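We use cookies to remember your reading position. Accept | Settings

By Marjan Rezaei and Nhung Khương
Updated July

Chapter 3
Moisture in Stored Grain

Grain in a bin is alive. Each kernel takes in oxygen and gives off heat, water vapor, and carbon dioxide. At low moisture the rate is so small that it can be ignored for months. As moisture rises, the rate climbs quickly, and molds on the seed coat add heat of their own.

Moisture content in this book is stated on a wet basis: the mass of water divided by the total mass of the sample, times 100. Some laboratory reports use a dry basis, in which the divisor is the mass of dry matter alone. The two must not be mixed. A sample at 20 percent wet basis is at 25 percent dry basis.

The bin records used in this chapter come from the Panmont elevator, which logged 398 readings over one storage season. Cable sensors were read each Saturday, before the fans were started. Readings from the Trondel site are treated separately in Chapter 5, where the bins are shallower and the floors are only partly perforated.

Air between the kernels trades water with them until the two are in balance. The relative humidity at that point is called the equilibrium relative humidity. Most storage molds grow slowly or not at all when it is held below 65 percent, and growth is rapid at 90 percent. 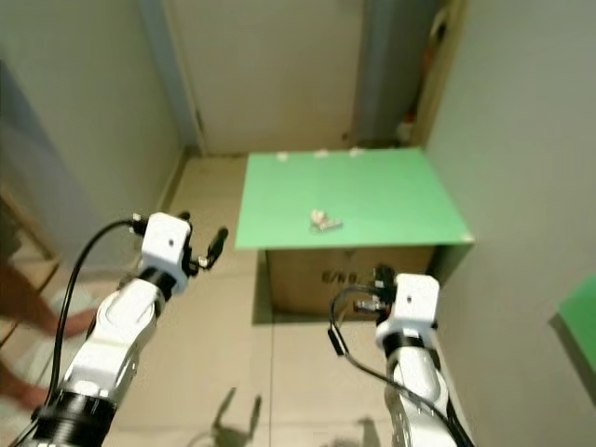 Equilibrium also depends on temperature. For a given moisture content, warmer grain holds the surrounding air at a higher relative humidity, so corn that is safe in January may spoil in June with no water added. Section 3.1 gives the curves for corn and wheat.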